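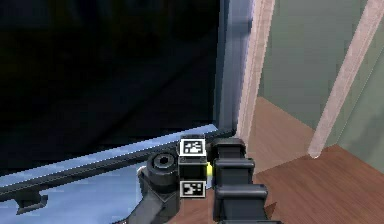

Pormont robotics club goes virtual for the winter

1/1/23

The Pormont High robotics club has a robot this season that no one can drop on their foot. It lives on the school computers, in a simulated house with wood floors and green walls, and it's going to the Skemton Open in two months.

The Skemton is a simulation-only contest, run online, teams from schools all over the region. Every team gets the same arm, same gripper, same set of rooms. What you bring is the code. Pormont has entered before with real hardware at other meets, never at this one.

Eight students signed up in the fall. They meet after school in the computer lab, and over break a bunch of them have been logging in from home, which the old build season never allowed (the shop was locked from the last day of class until January, period). Club members say more got done in the last week of December than in the month before it.

The job right now is reaching. The arm has to get its gripper up close to a target in a tight spot, stop, and not bump anything. Sounds easy. Corners are the hard part, the club says, anywhere a post or a door frame comes in from the side and the planner decides the short way is straight through it. Runs get logged, watched back, argued over, run again.

Two square marker tags ride on a small block next to the gripper. They look a bit like chunky barcodes. Tags of that type are used for tracking position, and the students have been writing the part of the program that reads them. First version worked fine head on and fell apart at an angle. Second version is better at angles and slow. They are keeping the second one for now and trying to speed it up.

"We had it going great on Tuesday and then somebody changed the lighting," one junior told us. "So now we test with all the lighting."

The software is a package called Hakemard, which the school put on the lab machines over the summer. It needs a decent graphics card and the lab has two computers that qualify, so there's a sign up sheet taped to the door and yes, people have been accused of writing their name in twice. The rest work on code at the older machines and wait there turn.

Not everyone was sold on the switch. A few of last years members came for the cutting and drilling and said so at the first meeting. The club still has its workshop day, once a month, and the old competition robot is on a shelf there getting a new drive base. One senior who does both said debugging is the same headache either way but the simulated one resets with a key press.

Cost was part of it too. Parts and travel ate most of the club's money last season. Entry to the Skemton is a flat fee and the travel is zero, and the Stetsiuk Fund, which gives small grants to after school programs in the county, covered the fee plus a new monitor.

Scoring at the contest works like this: eight timed runs, set tasks, points off for every contact with a wall, frame or piece of furniture. Teams don't see the final room layouts ahead of time. Practice rooms are posted on the contest site and Pormont has been through all of them, some many times over. The club's best practice run so far had one contact, a door frame, and a finish inside the time limit. The worst one they will not discuss.

Up next is getting the gripper to slow down on the final approach. It comes in too fast, then hunts back and forth before it settles, and that burns clock. Students are split on the fix. Half want to cap the speed near any target, the other half want to clean up the tag readings first and see if the problem goes away.

Meetings start back up the first week of classes, 3:15 in the computer lab, new members welcome, no coding experience needed. The club plans an open house before the contest so parents can watch practice runs on the big screen in the library. Date to come, check the school calendar.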